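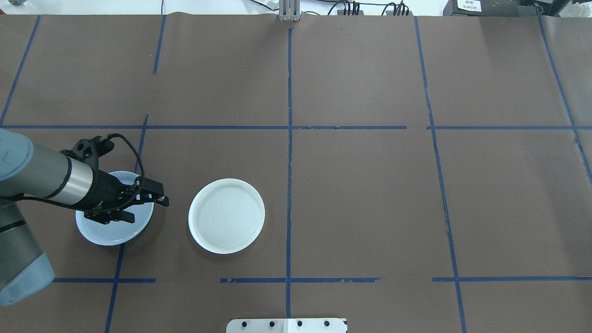
**Tape grid on a shared arm table: how often should it be redone?**

We log runs on a tabletop marked out in blue tape, and plates have to start in a set cell. Some strips have gaps or ragged ends now. Is there a rule for when a grid stops being good enough? Our Stodel notes only say "keep markings clear".

*Asked in April by kikden_bench*

**Answer 1** (accepted)

I don't know of a standard that covers tape. Our house rule at Flutlow:

- measure from the arm's mounting plate, never from the tape
- redo any line that is out by more than 2 mm
- check every 50 runs
- write the date of the last check in the run log

Slanted lines are fine if the log says they are slanted. If you move a strip, give the layout a new number, or old and new runs get mixed up.

Mathis Bailly

**Answer 2**

Look at your cable too. If it hangs over the fingers it can catch a plate rim, and no grid will fix that.

**Answer 3**

just retape it, takes 12 minutes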